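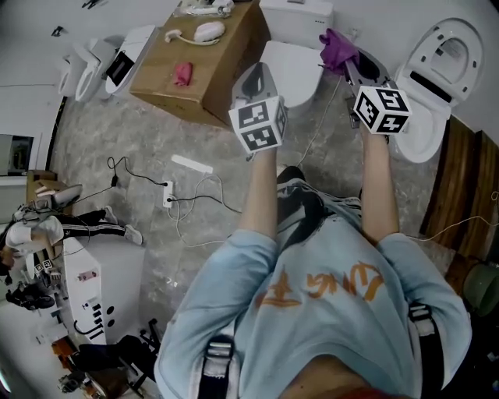
Section 4. Fitting and Checking the Hand-Held Gripper Pair

This is the fun part of the setup! By the end of this section both Arkard grippers will be tracking, opening and closing properly, and you'll be ready for your first cloth task. Plan on 35 minutes the first time. You'll get a lot quicker.

Before you start

You need the two grippers, two marker cubes, the shoulder harness, the 2 mm hex key, the soft brush from the lid pocket, and one dry cotton cloth. Both battery packs should be fully charged (see Section 3).

CAUTION: Keep your fingers out of the jaws whenever the trigger lock is off. The spring is stronger than it looks.

4.1 Mounting the marker cubes

1. Set the trigger lock on both grippers.
2. Find the letter stamped inside each cube's base. L goes on the left gripper and R on the right. The patterns are different, and a swapped pair will make the tracker think your arms are crossed.
3. Slide the cube onto its post until it clicks, then tighten the set screw a quarter turn past snug.
4. Try to twist the cube. If it moves at all, take it off, brush out the post, and start over.

Note: Hold cubes by the edges. Skin oil makes the printed faces shiny, and shiny faces drop out under ceiling spots.

4.2 Putting on the harness

1. Loosen both shoulder straps all the way and put the harness on like a backpack.
2. Pull the strap ends down evenly until the buckles lie flat against your chest.
3. Raise both arms straight out in front of you. Nothing should pinch or ride up. If a strap crawls toward your neck, let it out one notch.
4. Tuck in the loose ends so they can't swing past a cube.

4.3 Checking the jaws

1. Release the trigger lock on the right gripper and squeeze slowly five times. The jaws should meet along their whole length.
2. Pick up the cotton cloth by a fold and hold it at arm's length for a slow count of ten.
3. If the cloth creeps, wipe the pads and try again. Pads that still slip are worn and need replacing (Section 7, kit 1032).
4. Repeat with the left gripper.

We love the cloth test. It's quick, and it finds a tired pad long before you'd notice one on a hard object.

4.4 Checking the tracking

1. Start Ruchti on the base unit and open the Cubes page.
2. Stand with both grippers in front of you, cubes up, and hold still until both icons turn green.
3. Roll each wrist slowly, left then right. The score should stay at 89 or higher. Jonalyn Abella in our Grametport workshop regularly gets 97, so there's something to aim for!
4. Save the result. Ruchti files it with the session.

Note: Another marker cube in the room can confuse the check. If a third icon shows up, cover the spare cube or turn it off in the list.

4.5 Working in a furnished space

Showrooms, bathrooms and kitchens make great places to record, and they're full of things at shin height. Walk your route once with the trigger locks on.

CAUTION: Power strips and loose cables on the floor are a trip hazard. You'll be watching your hands, so move them to the wall or tape them down before you begin.

4.6 Looking after the pair

Brush the jaw pivots after every session. Retighten the cube screws every Saturday, or whatever day suits your crew. After 200 hours, send the springs to Pladavano for a check, marked for Tadhg Mac Suibhne, and include the saved Ruchti results.

Continue to Section 5, Recording Your First Task.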